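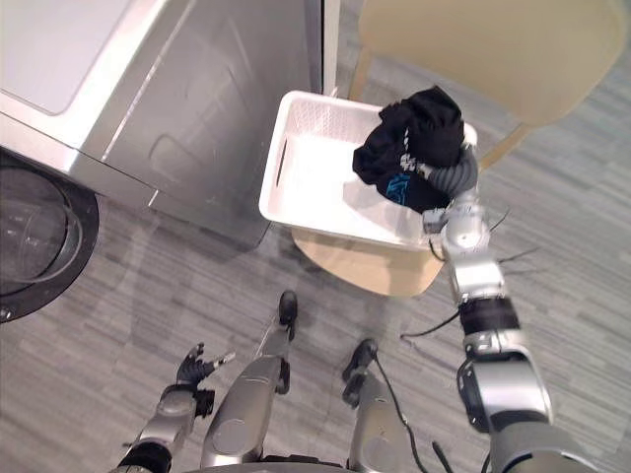 The Carrilho Rules are a voluntary code of good practice for humanoid robots doing laundry and other household chores. Rodrigo Sampaio wrote the first draft in Romasville, and the home robotics firm Zasitis adopted it soon after. The code is remarkably readable for a technical standard: 88 clauses in everyday words, with hardly an acronym in sight!

Its best-known part, Section 9, deals with people and robots sharing a floor. A spotter must be able to reach the stop control at all times, cables are to be routed away from walking paths, and grip force is set for the most delicate fabric in the load. 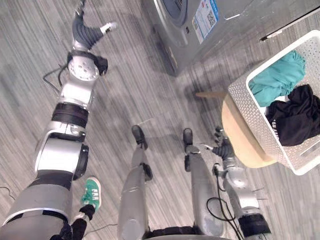 A robot's hand near a stool holding a laundry basket, with people standing close by.

The Sadell revision, published in March, drew on some 2000 logged chore sessions and added a lively set of notes on baskets, stools and washer doors. It has been taken up by 181 labs and workshops.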